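Week 7 handout: Soft packs and the grip that lies

Unit: Handling and Grasping, second-year stream
Notes by Gert Matlala. Bring these to Saturday's lab, plus your own logbook.

Where we got to last week

We finished with rigid parts: blocks, tins, anything that holds its shape when two fingers close on it. With those, the finger gap tells you nearly everything. If the fingers stop at 40 mm and the block is 40 mm wide, you have the block. Lovely stuff, and a good chunk of industry runs on it.

This week we break it. Crisp packets, chip bags, pillow packs of any kind. I've been looking forward to this one all term, because the fault we're going to study is one of my favourites – it hid in plain sight for weeks, and every single log entry said the robot was fine.

The Hedlund bench fault

The Hedlund bench is our sorting rig: one arm, a two-finger gripper, a wrist camera, and a tray of mixed goods. The control program is called Gradura, and those of you who did the autumn project will remember it (fondly, I hope). Its job is to pick one item, lift it, swing it across and lower it into a bin.

In November we ran a long test of 364 picks. Gradura reported that it had lost hold of nothing. The bin told a different story: 22 items were missing from it. Most were on the floor between the tray and the bin, and a couple had slid under the bench, where we found them with a torch. Every missing item was a soft pack.

So we had a robot that dropped things and then wrote down that it hadn't. In this course we call that a silent failure, and I'd like you to treat it as more serious than a loud one. A loud failure stops the arm and someone comes to look. A silent one keeps the arm moving with a wrong idea of the world.

What the camera has to work with

Before we go through the cause, think about what a wrist camera sees when the gripper is close to a bag. Where is the edge of the object? Which lines belong to the bag's shape and which are just ink?
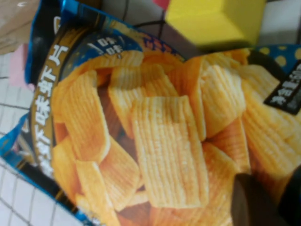 Figure 7.1. Wrist view of a shrimp chip bag at close range. Compare the printed ridges with the real crease at the top-left corner.

The printed chips have strong ridges and dark gaps between them, so an edge detector gets very excited about them. None of those edges can be gripped! The folded corner, with its strip of brighter cyan, is a real change in shape, and it takes up far less of the view. Gloss makes things harder again, as a highlight moves when the camera moves and can look like a new edge each time.

Now look at the yellow block beyond the bag. Flat faces, softly rounded edges, one face brighter than the other. It's a much friendlier target, and you should be able to say why in two sentences. (That's a hint about the logbook.)

The cause, step by step

1. Gradura chose a grip point from the picture. On several failed picks it had chosen a spot well inside the printed artwork, having taken a line in the print for the side of the bag.

2. The fingers closed on a shallow pinch of film. There was air behind it and very little of the contents.

3. The finger gap read more than 2 mm. That was the threshold for "something is held", and a puffed-up fold of film passes it easily.

4. The arm lifted. Gradura set its "held" flag to true at this point and never looked at it again.

5. Partway across, the fold flattened and the bag slid out. The gap dropped below the threshold, but no part of the program was reading it any more.

6. The fingers opened over the bin, nothing fell, and the log recorded a successful place.

Steps 1 and 2 are a vision problem. Steps 3 to 6 are a checking problem, and those are the ones I care about most. You can improve the vision forever and some bags will still slip. A program that checks its grip once, at the start, will keep telling you everything is fine.

Why it counts as a safety matter

A bag of chips on the floor is a slip hazard and a bit of a laugh. Swap the bag for a pouch of cleaning liquid and nobody's laughing. There's also a people problem: in our test, one student saw a bag fall and reached in to get it while the arm was still moving. The arm was in slow mode and she was fine, but the program had no idea anything had changed, so it had no reason to pause.

The rule for our lab stays as it was. Dropped items stay where they land until the arm is stopped and the stop light is on. That goes for me too.

The fix we tried first, and why it made things worse

We squeezed harder. It seemed sensible on the day! The extra force pushed the air to one end of the bag, the film went tight and shiny, and the bags shot out sideways. One popped. Please don't repeat this, the crumbs got into the tray grid and Plorkik had to send us a new set of finger pads.

The fix that worked

– Read the finger gap all the way across, 40 times a second, and stop the arm if it falls suddenly.
– Weigh the bin before and after each place, and mark the pick as unknown if the weight hasn't changed.
– Swap the hard pads for the softer, wider Dananard ones when soft packs are in the tray.

Note the word "unknown" in the second item. Gradura used to have only two answers, held and not held. Giving it a third was a small change to the code and a big change to how much we trust the log.

For your logbook

Write up steps 1 to 6 in your own words, and mark the earliest step where a cheap check would have caught the fault. Then sketch a grip plan for the bag in Figure 7.1. Say where you'd want the fingers to go, and what extra view you'd ask for before committing to it. A second view from higher up is a fair request, and so is a gentle nudge of the bag to see what moves.

Reading for next week is the chapter on slip sensing. It's short, and the bit about fingertip microphones is terrific.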